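**Josard Reading Rooms – progress note, Thu 16 May**

Prepared by Hema Lobo for Ilse Postma

Enrollment in the adult literacy course now stands at 124 learners, against a target of 200. Evening groups are full. Morning groups still have places, and Toon Prins is sending flyers to the Stiven clinics.

We have spent 18 percent of the book budget. The Brouwer order is late – delivery is now set for the end of May.

Furniture for the second room is on the list for next quarter.
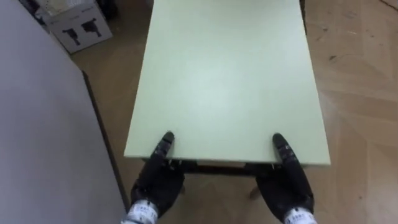
*Table with light green top.*

Still open: the lease renewal and one tutor post.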